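Two-arm robots learn to clear a table from fewer demonstrations

May 26, 2025

Researchers at Cellness have published a training method that lets a pair of robot arms learn tabletop tidying from 256 human demonstrations. The group's previous system needed several times that number to reach the same level.

The method, called Orketti, changes how the demonstrations are used. Most two-arm systems are trained on whole recordings from start to finish. Orketti splits each recording at the points where one arm takes over from the other, then trains on the pieces in mixed order. Lead author Chukwuemeka Garba said the idea came from watching failed runs in March.

"Most of the mistakes happened at the handover," Garba said. "One arm was waiting for something the other arm had already done. We wanted the model to see a lot more of those moments."

In tests, the arms were given household items such as cups, glasses and jars, in layouts that had not been used in training. The system finished around 70 percent of the runs without help. Clear glass was the hardest material, and items lying on their side took longer than items standing up. Training took nine hours on a single workstation.

Each arm carries a small camera near the wrist, and the model uses those views along with one from a fixed camera. Removing the fixed view lowered the success rate by 3 points. Removing either wrist view hurt much more, mainly when the two grippers were working close together.

The paper compares Orketti with the Begović baseline, an older approach that plans for each arm separately. The baseline was faster on easy layouts but stopped more often when the arms had to share space.

Garba's group plans to release the code and the recordings this summer. A follow-up study with Skesulico, a maker of kitchen equipment, will look at loading dish racks, where objects have to be set down at a certain angle. That work will use the same two arms and the same tabletop setup. 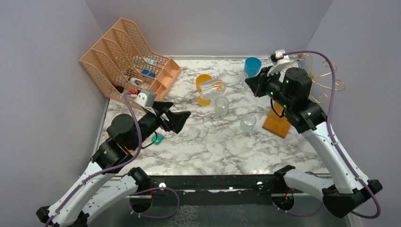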